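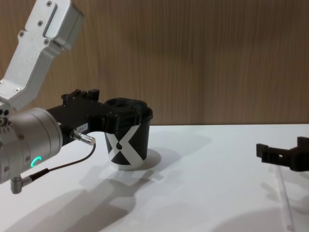

Black paper cup, white table.

I gave up making coffee at home in June. This was meant to save me from the machine, a Fenen with 10 settings, two of which did anything, and a descaling light that came on whenever I had guests. I sold it to a man who asked if it was reliable. I said it was consistent.

The plan after that was simple. I would walk to Ciris every morning, buy one small coffee, drink it like a grown-up and walk home. Exercise, fresh air, contact with other human beings. I had read somewhere that people who leave the house before nine are happier, and I was ready to be talked into it.

What I hadn't planned for was the loyalty app. Ciris used to have a paper card with a stamp shaped like a bean. You lost it, you found it in a coat, you were delighted. Now everything goes through Sqalli, which wants my birthday, my location and permission to send me "moments." My first moment arrived at 5:40 in the morning. It said my beans were missing me.

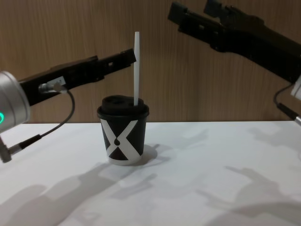

A free drink costs 200 beans. I have 112. I know this without looking, the way I used to know my own phone number. A small coffee earns 2 beans, unless you order before eight, when it earns the same 2 beans but there's confetti. I have stood outside in the rain waiting for the app to load so that I wouldn't miss out on two beans, which I believe are worth less than the umbrella I was wearing out.

Then there are the partner offers. Last week I could have picked up bonus beans by taking a trial class at Prodance, the studio over the dry cleaner. I want to say I laughed and put the phone away. I went to the class. It was called Gentle Beginnings and it was neither – there was a lot of jumping, and a mirror that ran the whole length of the room so you could watch yourself being half a beat behind from several angles. The beans have not shown up. Sqalli support says to allow time for processing.
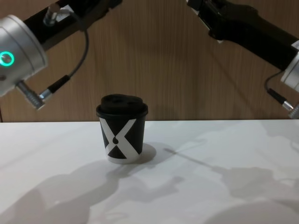 My sister thinks I should do the math on what all this costs compared with a jar of instant. I have done the math. I did it on the back of a Ciris receipt and then threw the receipt away, which also felt like something the app would want to know about.

Anyway, I need another 88, and they've just announced that beans expire at the end of the season. They don't say which season. I've got a second Prodance class booked, and I've bought the socks.

Contact | © 2025 All rights reserved | Back to top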